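Help with: Desks, shelves and tidying
Posted 14 Aug 2018
3,506 views

Thin books keep flopping over in my plastic file holder, what am I doing wrong?

bakport_reader

Hello all! I'm finally sorting out the table at the end of our living room, which has been a dumping ground for months, and I'm really enjoying it apart from one thing.

I've bought a blue plastic magazine holder, the sort with a tall back, a low front and slots all over the sides. It has two compartments. I love the colour and it cheers the whole corner up. The trouble is the books. Ours are nearly all thin paperbacks and booklets (I'm learning Chinese and my daughter has joined in, so there are picture books, story books and a lot of slim workbooks) and when there are only a couple in a compartment they slide down into a diagonal and stay there. The covers are starting to curl at the corners.

I also can't decide what should live in the holder and what should go somewhere else. At the moment the table gets the books, the snacks we eat while reading and whatever came home in somebody's pocket. The table top is a white marble pattern which shows every crumb, so I'm keen to have as little sitting on it as possible.

Do I need a different holder, or is there a trick to this? And is it worth having a basket as well, or does that just become another place to lose things?

Any ideas gratefully received, I've got the whole week off and I'm in the mood!

Takumi Iwasaki

Oh, I do like a question like this! I had exactly the same flopping problem and no, you don't need a different holder. A holder with two compartments is a good buy, you just have to fill it differently from a bookshelf.

Put the stiffest, tallest book you own against the high back of each compartment. Then put the floppy ones in front of it, spine down if they are stapled booklets and spine outwards if they are proper books with a flat spine. If there's still a gap, slide in a piece of stiff card cut to the height of the low front edge. An old cereal box folded double is perfect. I cut mine a bit narrower than the compartment so it can be lifted out with one finger.

What makes the difference is keeping each compartment nearly full. Half full and everything leans, crammed full and you'll tear the covers pulling them out, so aim for a finger's width of slack. If you haven't enough books to fill both sides, fill one and use the other for something that doesn't mind leaning, like a writing pad or a folder.

Do the sorting flat on the table first. Take everything out of the holder, lay the books down with their covers showing, and make one pile for "reading now" and one for "finished". It's lovely seeing all the covers together, and you'll find things you'd forgotten you had. I found a copy of Journey to the West I had been looking for since the spring, under a pile of takeaway menus. 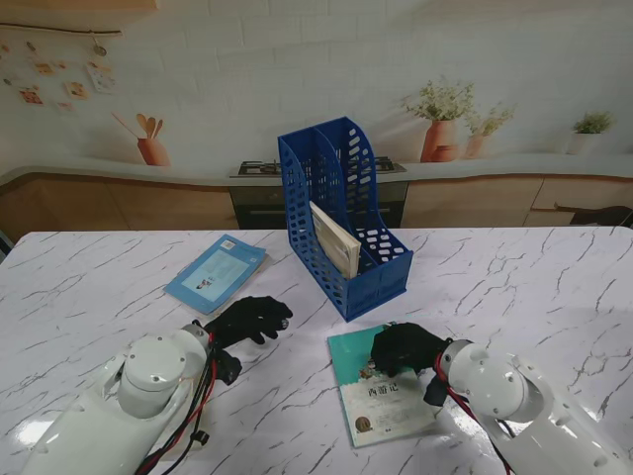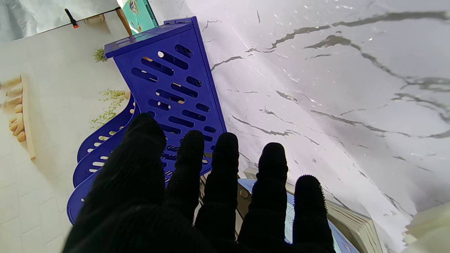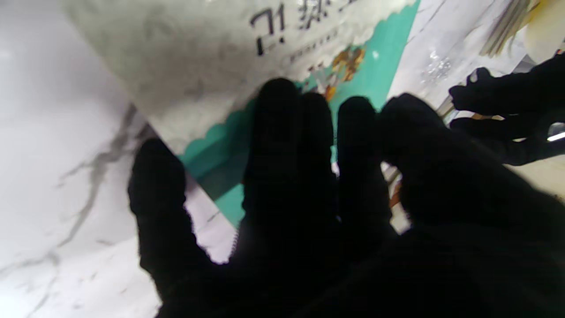
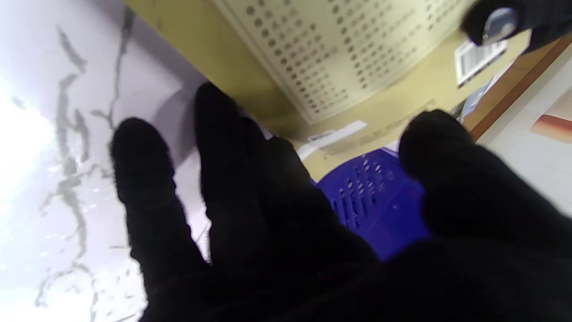
Should snacks be kept in the same place as the books?
Keep them apart if you can. Even a sealed packet can have a bit of oil on the outside, and anything spicy leaves orange fingerprints on a pale cover that never quite come off. A small basket or tub at the other end of the table will do, and once a packet is open it goes in the kitchen with a clip on it.

As for your own basket, I'd say get one, but give it a job. Mine is for things that belong in another room, and it gets carried round the flat and emptied on Sunday evening. If you let books go in it they will all end up at the bottom, so be strict about that bit.

Have fun with it! A week off and a table to sort sounds like heaven to me.

Kenta Katayama

Agree with Takumi about the stiff card. Two more things from me.

First, check the holder isn't sliding. Plastic on a smooth table top moves every time you take a book out, and then the books shift and lean again. Four dots of sticky tack underneath fixed mine, or a bit of that rubbery drawer liner cut to size. Put it with the tall back to the wall if the table is against one.

Second, for the covers that have already curled: put them flat under something heavy overnight with a sheet of plain paper either side. Two nights if they are really bad. Don't iron them. I did iron one. The shine came off the cover and onto the iron and my wife has views about it.

I've got 54 of those slim readers now and they all fit in holders on one shelf, with the level written on a strip of masking tape along the low front edge. You can wash the slotted ones in the sink as well, just let them drain upside down and make sure they're bone dry before the books go back.

No opinion on baskets.

marigold_cerna

get a bookend

bakport_reader

Thank you all, this is brilliant! I did the cereal box thing straight after reading Takumi's post and everything is standing up properly in the left side. The right side is a bit empty so it has my writing pad in it for now. The curled ones are under the big dictionary as we speak.

Kenta, is white tack all right or does it need to be the blue? I've only got white in the drawer and I don't want it leaving greasy marks on the table top.

Kenta Katayama

White is what I used. Roll it small and peel it off every few months, and wipe the spot with a drop of washing-up liquid on a damp cloth.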